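Can a robot unload my shopping yet?

Mellska
Hiya, my back's gone and putting the shopping away is the bit I dread. Is there anything for 800 quid that could do the fridge for me?
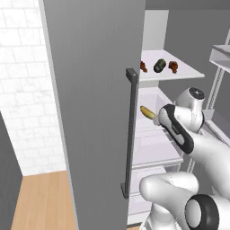

Murkard
Not at that price, sorry! Fridges are fiddly for an arm because it has to get in past the door and not squash anything. Even the simulated ones have soft stuff to deal with, like that banana on the lower shelf with the gripper's fingertips on it. I'd give it 5 years, and I've been wrong before.

Grunau
get a trolley. mine has 4 wheels and goes right up to the fridge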